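Fingertip pad replacement interval and handheld collection checks – what are people writing down?

Posted in: Procedures and Standards

kestrel_ops
3/18/26

We are rewriting our collection procedure for two-handed handheld gripper work and I would like to compare notes before it goes out for review. The current version was put together last September and has one paragraph on hardware condition, which reads in full: "Check gripper before use." Operators read that differently.

Draft of the new section:

1. Inspect both fingertip pads on each gripper before the first episode of the session. Replace as a pair if ridges are worn smooth anywhere in the contact area.
2. Check every pivot screw by hand. No visible gap, no side play in the linkage.
3. Open and close fully five times. Record the width reading at both ends.
4. Left and right units are logged by serial. They are not swapped mid-session.
5. Objects are not rearranged between episodes except by the grippers, unless the task card calls for a reset.

Item 1 is the one I am least sure of. We have no wear limit in numbers, only "worn smooth."

torque_and_tea

We replace pads on episode count, every 3,303 episodes per gripper, whatever they look like. Visual inspection was too dependent on who was looking. The count was set from our own bench pull tests on polypropylene film and I would not carry it over to your pads without repeating them.

Letay Gebreyes

I wrote the equivalent section for the Flenarero work, so some comments in order.

Item 2 is fine but give a torque value. "By hand" produced screws that were tight on the day and loose a week later, then a round of overtightened ones after we complained. Overtightened pivots are worse in the data. The jaw sticks near the end of travel, the operator squeezes harder to get past it, and the width trace shows a step that has nothing to do with the object.

Item 3, record the numbers somewhere a script can read them. Ours were on paper for the first 1,921 episodes and went unchecked until somebody retyped them.

Item 5 is where I would spend the most time. Snack bags are the usual case. They are light, glossy and creased, the seals catch on each other, and a bag that has been pinched once does not go back to the shape it had. If your cards say "random pile" you need to state what counts as random and when the pile has expired.
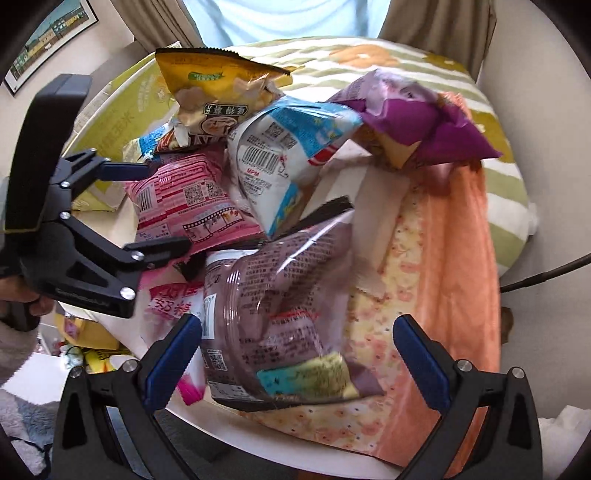
With mixed packaging we also fix which gripper is allowed to make first contact. Leaving it open gave us a strong right-hand habit from most operators and a dataset that reflected it. The card now names the side, and the other gripper stays open and clear of the pile until the first grasp closes. Fingers only. Pushing with the body of the tool is a failed episode.

voxelmule

Disagree on that last part. Pushing with the body happens in real use and a policy that has never seen it will have nothing to do when it occurs. We tag those episodes and keep them.

Letay Gebreyes

Tag and keep is acceptable if the tag is reliable. Ours was applied from memory at the end of the session and it was not. On a spot check 17 episodes had body contact and 14 of those carried no tag. At that point a hard rule was cheaper.

voxelmule

Then the fault is in when you tag. We do it at the end of each episode with a foot switch. Two seconds.

Letay Gebreyes

Agreed, that would fix it. We did not have a free input on the logger.

kestrel_ops

Useful. On expiry, do you mean a number of episodes per pile or a condition?

Letay Gebreyes

Condition. A package is pulled when a seal opens, when the film tears, or when it has been flattened enough that it can no longer be pinched from above. The operator pulls it by hand between episodes and logs it. Replace it with the same type if you have one, otherwise a different type and a new scene ID.

pnt_gebru_lab

We tried the same thing at Gebru and ended up adding sleeves and straps to the pre-check. Cuffs pushed above the wrist, no loose cord near the handle. It is one line on the sheet and it cut down on episodes thrown out for the trigger hand being snagged.

torque_and_tea

Cables too. Anything crossing the work area gets moved or goes in the scene notes.

On pads, the Voker template has a wear field with three grades and reference photos. I don't like grades much, but the photos did bring our inspectors closer together. Avanex uses pass or fail only.

voxelmule

Pass or fail plus the episode count. Three grades means everyone picks the middle one.

kestrel_ops

Going with count and pass/fail for item 1, a torque value for item 2 once I get it from the mechanical side, and a separate page for item 5 with the pull conditions. Body contact stays open – I will put both versions in the draft and see what review says. Item 4 had no objections so I am leaving it.

torque_and_tea

One objection to item 4 then. Say what happens if a unit fails mid-session. Ours says stop, close the session, open a new one with the spare. Otherwise people swap and keep going.

kestrel_ops

Added.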